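Notes for the stacking cell at Udley, the one with the green cloth. I look after it most days, so this is half data card and half "what to do when it sulks". If you only want the recordings, skip to the folder bit near the end, but please read the grip section first because it explains a lot of what you'll find in there!

Last proper tidy-up of this file: Friday, October 15, 2021.

## What the cell does

One arm over one table, and it builds a pile of nested bowls and cups in lots of colours. That's the whole job. We call the task set Skultard (the name came with the folder and I never changed it). Big bowls go at the bottom, with the blue one right on the cloth, and the cups come last if the run gets that far.

The arm comes down from above, so you need to keep the air over the table clear as well as the table. I've had my head in the way more than once - the stop button is your friend.

## Getting it going in the morning

1. Walk round the table and look at the cables at the back. They hang down the wall and want to stay there. If one has crept on to the cloth, move it before you power anything.
2. Pull the cloth straight. The fold line across the front half should run level with the table edge. I use it as my quick check that the cloth hasn't crept round, and it's faster than getting the ruler out.
3. Power on, wait for the arm to finish its self-check, then home it with the table bare. Don't be tempted to leave the bowls out, the homing move swings lower than you'd think.
4. Run the open and close test on the fingers. Listen for a click on closing. One click is fine, two means a finger screw is working loose.
5. Put the bowls and cups out and run a slow stack with your hand on the stop. Watch the tall cup in particular, as it has to go down into whatever is below it without dragging the pile sideways. 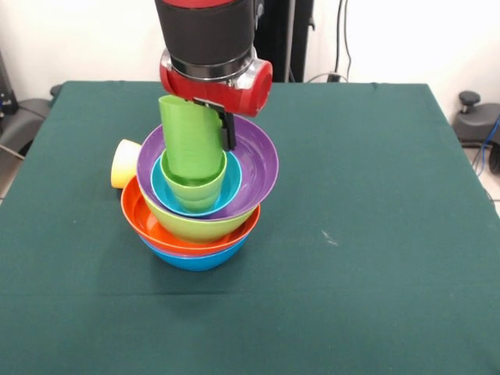 ## Looking after the grip

This is where nearly all my time goes. The cups are smooth and light and they taper, so a grip that's lovely near the rim can slide about lower down. We settled on a close force of 485 on the controller's own scale (no, I don't know what unit that is either, and the manual isn't telling). Below that the cup droops, and much above it the wall bends in and pings back on release.

What I do and when:

- **Every morning:** wipe the fingers with a dry cloth. No spray, it leaves a film.
- **Every 200 cycles:** check the finger screws with the small hex key. Snug is enough.
- **Every 3000 cycles:** new pads from the Huamán spares box. Change both together, never just the one, or the grip sits off centre and you'll spend an afternoon blaming the software like I did in August.

After a pad change, always redo the finger zero. Close the fingers on nothing, hit zero, open, close again, and see that the reading comes back the same. If it wanders, the pad isn't seated. Take it off and press it on again from the middle outwards.

Then do a cup by hand-jogging before you let it run on its own. I like one finger inside the wall and one outside, straight down, nice and slow over the pile. Stop just above the bowl it's going into and have a look from the side and the front before you lower it the last bit.

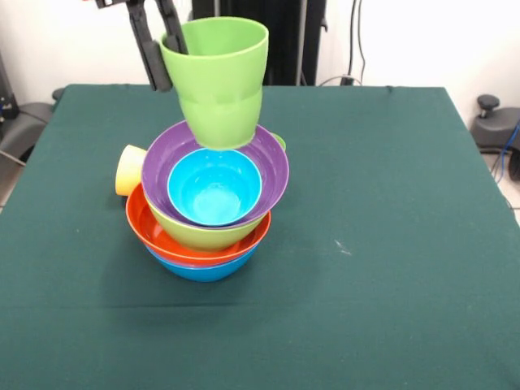

If the cup is leaning at that point, go back up and grip again. Lowering it and hoping has never worked for me, it just shoves the top bowls across and then you've got a wonky pile as well as a wonky cup. A bit of lean in the bowls themselves is fine, mind you. They don't seat perfectly and the arm copes with it.

## What's in the folder

There are 2853 recordings, each one a single attempt at a stack. Good ones and bad ones are all mixed together on purpose, so use the `result` column in the index if you want to split them:

- `ok` - the pile stood up until the arm was clear
- `slip` - something left the fingers early
- `knock` - the arm or a held cup moved the pile
- `stop` - I pressed the button

The `pads` column tells you which set was fitted. Set A was the older, harder sort and slips more often, so don't mix A and B if you're comparing grip settings.

## Still to do

- Swap the cloth, or at least iron it
- Second set of fingers is on order through Ballinel, they'll need their own zero file
- Write down the recovery steps for a jammed nest (for now: stop, open, lift the arm straight up, and sort the bowls out by hand)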